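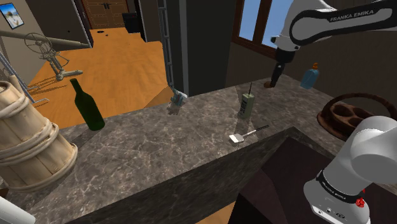
Slide 1 - The Franka arm at the marble counter, simulated home test

Good morning, everybody! (Wait for the back row to sit.) I'm Cheuk-hei Liu, and for the next little while I get to talk about my favorite subject, which is grippers picking up awkward things.

Start with the counter. Point out the spatula first - flat blade, thin handle, lying right on the stone. Then the walkie-talkie, then the wine bottle over on the left. Ask the room which one they'd hate to grasp. Take two or three answers and move on.

What we compared: one arm, two grippers, two controllers. Gripper A is the narrow one on the slide. Gripper B is the Ridell, with wider, softer fingers. The controllers are plain position control and the compliant one that Renato Rivera wrote at Trakow. Every pairing got 100 attempts per object on five objects, so 2000 grasps in all, run overnight in simulation. I love that we can do this while we sleep!

Results, quickly:
Spatula, narrow gripper, position control: 43 out of 100. Pause here, people usually laugh.
Same gripper, compliant control: much better, and this is my favorite result of the whole project. The fingers touch the counter, give a little, and slide under the handle.
Ridell gripper: great on bottles, clumsy on the spatula with either controller.

Say clearly that contact with the counter is the weak spot of the simulator. Friction on the stone is one number we picked. Kam-wah Chung reran the spatula set with lower friction and the ranking held, but the gap shrank. Backup slide if asked.

Camera question (Clifford will ask): the wrist view loses the handle at close range, so we kept a fixed side view for the last part of the approach.

Next: 400 grasps on the real arm in July, same objects where we can find them. If you have a gripper you'd like in the lineup, come and grab me at the break - I mean it, bring it along!

Thank Renato and Kam-wah. Leave slide 1 up for questions.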